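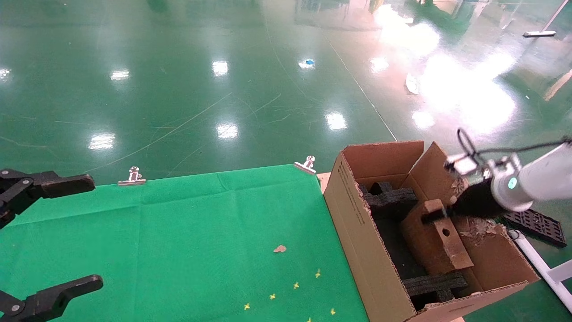

From: list member, Kilano
To: shop-automation list
Date: September 20, 2025
Subject: Re: Can any of these arms do real chores yet?

> We run a small packing room at Stenness and keep getting asked
> whether a robot could take over the dull part of it. I mean
> unpacking cartons, pulling out the foam and inserts, putting the
> parts in a bin and the cardboard in another. I've watched a lot
> of clips of machines folding shirts and loading dishwashers and I
> can't tell what is real. Has anyone here tried it with their own
> boxes? What did it cost you in time?
>
> Also, does anyone have one at home doing anything useful?

We tried it at Kilano, starting in February, so I can answer the first part. The second part I can answer from reading only.

Our job was close to yours. Cartons come in with mixed packing, a person opens them, takes out the inserts, sorts what is inside and flattens the box. We wanted the arms to do everything after the box was open. The person would still cut the tape.

The short version is that they can do a good share of it, slowly, with someone in the room. Over our last test we ran 57 cartons. The arms emptied 15 of them with no help at all. The rest needed a hand at some point, usually a small one, like turning the box or freeing a flap. A person who does this every day empties a carton in well under a minute. The arms took 4 minutes on a good one.

The trouble was mostly the packing. Solid parts with square sides were fine. Foam was fair, as long as there was a free edge to take hold of. Torn cardboard was bad. It bends when you pull it, a piece comes away, and then there is one more loose piece to pick up. Inserts that fit tight against the box wall were the worst, and the usual result was that the whole box came up with the insert.

Small scraps on the table are a separate problem. We gave up on having the arms clear them and sweep up by hand at the end of the shift. If your customers care about dust and crumbs in the parts bin, plan for that.

Someone on the list mentioned the Skisamel sorting cell a while back. I went to see it. It is much faster than ours, but every box going in is the same size and packed the same way, and they changed their supplier's packing to get there. If you have that kind of control over what comes in, I'd look at that before anything else. We don't have it.

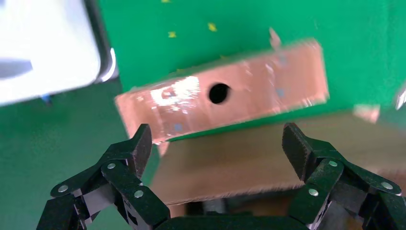 What should a small shop hand over first?

Start with moving single, rigid parts from an open tray to a bin. That is the one step we now leave running while the person on duty does other work within earshot - still the same room, though. Leave the cartons and loose packing to people for now, and keep a record of every time somebody has to step in. Our first month's notes were poor and we had to repeat the tests.

As for time, setup took us 5 weeks, and most of that went on fixing the table, the lights and the position of the bins. Ask for a trial on your own cartons, the ugly ones included. Kuster brought a box of neat samples to their demo and it told us very little about our own work.

On the home question, I don't have one and wouldn't buy one this year. Robot vacuums work. Laundry and dishes look possible in a tidy room with someone keeping an eye on things, but my kitchen is harder than our packing table, and the packing table is hard enough.

I can send the test sheet to anyone who wants it. It is a plain spreadsheet, one row per carton, with a column for what went wrong. Write to me off list, as the attachment is too big for the archive.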